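Comparing two wrist camera mounts for a simulated parallel gripper
Project report, Briltby group

1. Aim

The project compares two mounting positions for a wrist camera on a two-finger gripper, both tested in simulation. The first position (A) is the one supplied with the Varela arm model. The second (B) moves the camera back along the wrist and tips it towards the fingertips. The question was which of the two gives a controller more usable image when the arm is moving freely and when it is close to a work surface.

A second question was added in October, after the first trials: whether the choice of mount matters at all once the controller is changed. We had two controllers available, the position controller used in last year's report and the velocity controller written by the Gurncombe group.

2. Set-up

All runs used the same arm model, the same gripper and the same room. The room has plain walls, a dark floor and a small number of flat coloured surfaces. It was kept simple so that any failure could be put down to the view or the controller. Light comes from a single fixed source and shadows were left on. This turned out to be important and is discussed in section 4.

Each combination of mount and controller was run from 30 starting poses. The poses were drawn once and reused, so the four sets can be compared pose by pose. In each run the arm first swings through open space, then lowers to a target point on a surface, then stops with the fingers open. No object is picked up. Wrist images were stored at every control step.

A run was counted as lost if the tracker had no fix on the target for 3 seconds in a row. Time was measured in simulated seconds throughout, so the load on the computer does not affect the result.

3. The free swing

During the swing the wrist can roll a long way from level, and the camera rolls with it. Walls then enter the view at steep angles and take up most of the area above the fingers. A plain wall has very little for the tracker to hold on to. If there is a small picture on it, the tracker tends to fasten on that, and the fix is lost again as soon as a finger passes in front.
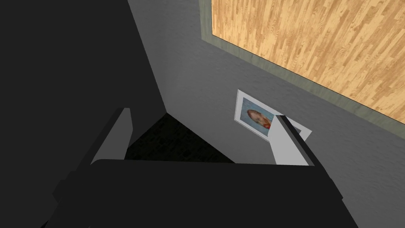
Fereshteh Parsa asked at the interim review whether the roll could simply be limited in the planner, which would make the whole comparison of mounts less interesting. We tried this. With the roll limited, the arm could no longer reach 4 of the starting poses without a detour, and the detours brought the elbow close to its joint limit. The limit was removed again and all results below are without it.

The position controller made large roll movements early and then held still. The velocity controller spread the same roll over the whole swing. For the tracker the second pattern was easier, as the image changed less from one step to the next. Mount A lost the target more often than mount B under the position controller. Under the velocity controller the difference was too small to report as a result.

4. Shadow and the gripper body

Two effects were not expected. The first is that the gripper housing covers a good part of the lower image. Moving the camera back brings more of the housing into view, so mount B pays for its wider view of the fingers with lost area at the bottom. We masked out the housing before tracking. The mask is fixed, as the housing does not move relative to the camera.

The second is that the two fingers are lit differently. The inner face of one can be almost white when the other is dark grey, and the sides change over as the wrist turns. Our first fingertip detector used a brightness threshold and failed on the dark finger. It was replaced by an edge detector, which works on both – at the price of a longer step time.

5. Near the surface

With the gripper open over a dark surface, the gap between the fingers gives a clear view down, but there may be no detail inside it. What helps is a straight boundary somewhere else in view, such as the side of a bright slab or the line where one surface gives way to another. These were used as a second reference.
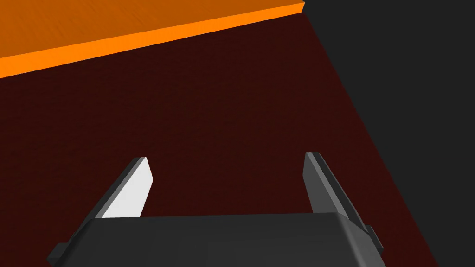
Could the slab edge be replaced by a printed marker, asked a reader of the draft from the Sosness group, as a marker gives the full pose and a line does not. It could, and the tracker would probably improve. We left markers out on purpose, as the arm in the teaching lab has to work without them.

6. Remaining work

The stored images for pose 742 in the shared pose list are incomplete and the run should be repeated. The step time of the edge detector has not been measured separately from the controller. Mount B has also not been checked for collision with the forearm at full wrist bend, and this must be done before any bracket is made.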